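Hutdale Demonstration Kit, Two-Arm Tabletop

Products / Data Collection / Tabletop Kits

In stock. Ships in two crates. Lead time for the short-reach version is 6 weeks.

Overview

The Hutdale kit is a complete station for recording manipulation examples by teleoperation. It comes with two arms, two parallel grippers with pointed fingers, a head-height camera mount, two leader handles and the Stillton recorder software. An operator moves the handles, the arms follow, and every joint position, gripper width and camera image goes into one time-stamped episode file that can be loaded straight into a training run.

The kit is meant for labs and small teams that already have a policy they want to train and need a steady supply of clean examples to feed it. It is not rated for production lines and carries no food-contact certification.

What is in the crates

Two follower arms with base plates and clamps
Two grippers, with narrow fingers fitted
Spare finger pairs, wide and narrow
Two leader handles on a weighted base
Camera mount with one wide-angle color camera
Recorder computer with Stillton installed
Foot pedal (start, stop, discard)
Rubber work mat, dark gray
Cable set and power supplies

Table, lamp and props are not included. The table should be rigid and at least deep enough for the mat plus the reach of the arms. Folding tables flex under fast moves and the joint logs will show it.

Recording

Stillton records at 30 frames per second from each camera. Joint data is logged faster and matched to the images when the episode is closed. One press of the pedal starts an episode and a second press ends it. Holding the pedal down for 3 seconds throws the episode away and leaves a line in the session log, so rejected attempts can still be counted.

Each episode takes a task sentence, an operator name and a free text note. Task sentences come from a list that the lab sets up beforehand. We recommend keeping that list short at first. Two operators who word the same task differently will give you two tasks.

The export formats are listed in the manual. Conversion to other formats is done with the scripts on the second drive, which are open and can be edited.

Grippers

The fingers are tapered and close on a parallel track. Force is set in the software and can be changed per task. The default is tuned for rigid household items and is too high for soft fruit or anything with a thin shell. Start at the lowest setting and raise it until the grasp holds through a full lift.

Finger pairs swap with 2 screws each. Run the width calibration after every swap. Skipping it gives episodes in which the logged width does not match the picture, and these are hard to find later.

Choosing objects

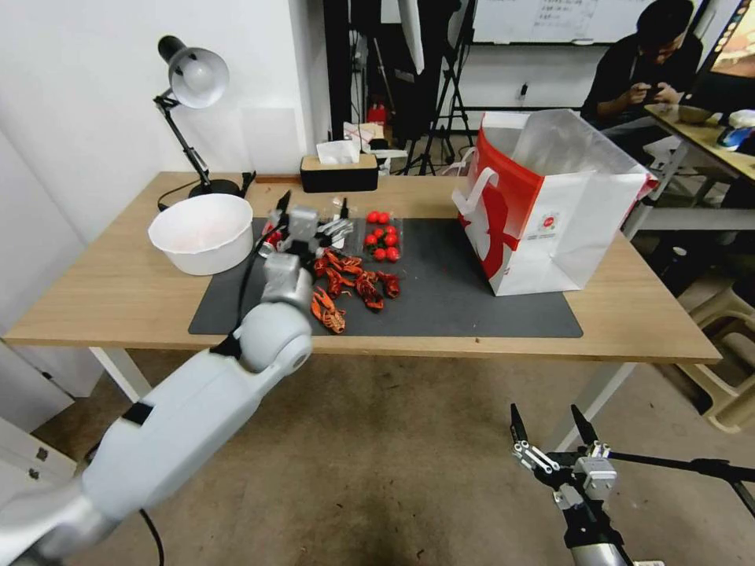
Food items make a good second stage once a policy can handle blocks and cups. They vary in shape from one piece to the next, they shift when touched, and operators already know how to handle them. Keep one kind of item per group and give each group its own place on or near the mat, so that the task sentence can name it plainly. Five crayfish in a loose pile and cherry tomatoes in a clear plastic tray ask for two different grasps, and they should go down as separate tasks even if both end in the same white bowl. Clear trays are worth including early. Their edges are hard to pick out against a dark mat, and a policy that has only been trained on opaque containers tends to close on the rim.

Change the layout between episodes. Move the bowl, turn the tray, rebuild the pile. Leave ordinary things on the table if your end use will have them there, such as a tissue box or a paper bag. Clearing everything away gives tidy data that transfers badly.

Perishable props should be replaced on a schedule. Note the change in the session log.

Support and options

Setup help by video call is included for the first month. Saimi Turunen handles commissioning and can be booked through the order page. On-site training is quoted separately.

Esine overhead camera bracket: adds a fixed top view. Needs a free port on the recorder.
Brouwer wrist camera pair: one per arm, cable clips included.
Short-reach arms: same grippers, smaller base plates, for narrow tables.
Extra recorder drive: preformatted, hot swap.

Units ordered before the April firmware need the update before wrist cameras are fitted. The update file and the release notes are under Downloads.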